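# Revising the orchestral parts of *Tatach*

26 April 2022

## 1. Aim

The project was to prepare a clean set of performing parts for *Tatach*, a one-act chamber opera for four singers and nine players, before its second reading at the Derkel studio theatre. The first reading, in October, used parts extracted straight from the composer's score file. Players reported missing cues, bad page turns and conflicting rehearsal marks.

## 2. Materials

Three sources were compared: the full score (160 pages), the piano-vocal score, and the parts returned by the players with their pencil markings. The full score was treated as the main source. Where the piano-vocal score differed from it, the composer was asked for a ruling and the answer was entered in a log.

The text layout follows the Ider house guide, with two changes. Bar numbers appear at the start of each system and not on every bar, and sung cues are set in small notes with the words below.

## 3. Method

Each part was read against the full score twice, once for pitch and rhythm and once for dynamics, articulation and tempo. Errors were coded P (pitch), R (rhythm), D (dynamic) or L (layout). Pencil markings were kept only if they gave information missing from the print, such as a mute change or a cue from the stage.
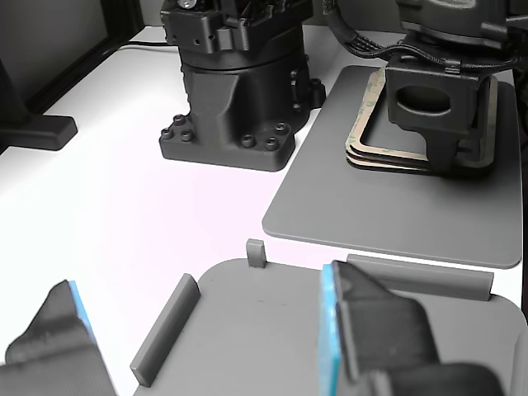

Page turns were dealt with last, as any change to cue notes moves the bar layout. A turn was accepted if the player had at least three seconds of rest at the marked tempo. The harp part needed fold-out pages in Scene 3, where no rest is long enough.

## 4. Results

The check found 93 errors in the nine parts. Most were dynamics, and the largest group of these came from hairpins lost when two wind lines were split from a shared staff. Pitch errors were few but clustered in the clarinet part, where the change from A to B flat clarinet in the Walczak aria had been transposed one bar late.

Rehearsal marks were renumbered throughout. The old set restarted in each scene, so a mark such as 12 could refer to three places. The new set runs from 1 to 100 without a break.

## 5. Limits

The percussion part was checked on paper only. The player's instrument layout was not available, and some stick changes may prove too fast. The offstage chorus was outside the scope of the project.

## 6. Further work

The piano-vocal score still carries the old rehearsal marks and should be updated before the singers are called. The error log is stored with the source files, sorted by scene and part.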